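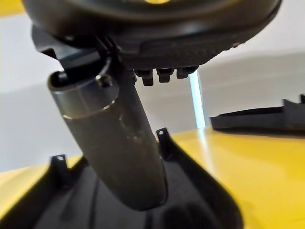
We use cookies to remember your preferences and to count visits. Accept all | Manage settings

Junk drawer

Reading time: 3 min

A junk drawer is a drawer, most often in a kitchen, set aside for objects that have no other home. It usually holds batteries of unknown charge, rubber bands, takeout menus, keys, tape, and at least one small part that fell off something important. Few households plan to have one. Most have one anyway, and a good number have a second, which is described as temporary.

Origins

Drawers are old, but junk drawers needed two later developments: cheap goods and fitted kitchens. A family with few belongings knew where each of them was and generally what it had cost. Once kitchens came with a full row of matching drawers, there tended to be one more than the cutlery required. The spare one filled up without much discussion.

The furniture maker Brokel is sometimes credited with the first drawer sold for the purpose. Its early catalog called it a "sundries compartment" and showed it holding a ball of string and a pair of scissors, neatly side by side. Later catalogs dropped the picture and kept the drawer.
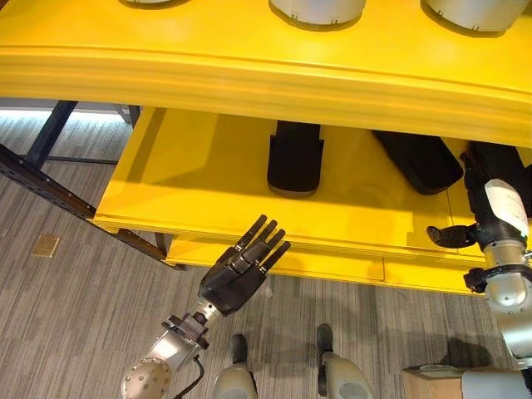
Contents

The best-known count of junk drawer contents was made in the town of Orlow, where residents of 400 homes agreed to empty theirs onto the kitchen table. The fullest drawer gave up 141 objects, among them 3 tape measures. The owner had bought the third after failing to find the first two.

Keys make up a class of their own. The Orlow survey found that most homes kept keys nobody could match to a lock, and that almost all of those homes planned to go on keeping them. The usual argument is that a key thrown away will be needed by the weekend. No study has tested this, perhaps out of caution.

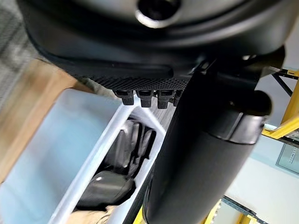 Regional customs

In Prakow the junk drawer is traditionally the lowest one, which puts it within reach of toddlers and out of sight of guests. Older houses in the area use a cookie tin instead, and visitors hoping for cookies are expected to recover quickly.

Lazăr, a hill village with small kitchens and large families, has a shared version. A cabinet in the village hall takes in odd screws, hinges, and lamp parts, and anyone may borrow from it. A swap day each April is meant to empty the cabinet. It has been fuller afterward every year on record.

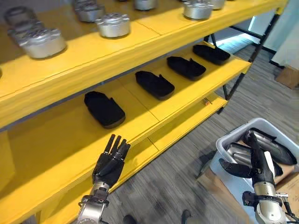

Organization

Dividers, trays, and labeled boxes are widely sold as a cure. They work well for a few weeks, after which the dividers are themselves stored in the drawer. Professional organizers disagree on whether a tidy junk drawer still counts as one. The stricter view holds that once every object has a proper place, the drawer is merely a drawer, and the junk has moved to the hall closet.

See also: Attic; Glove compartment; String

Enjoyed this article? Sign up for our monthly newsletter.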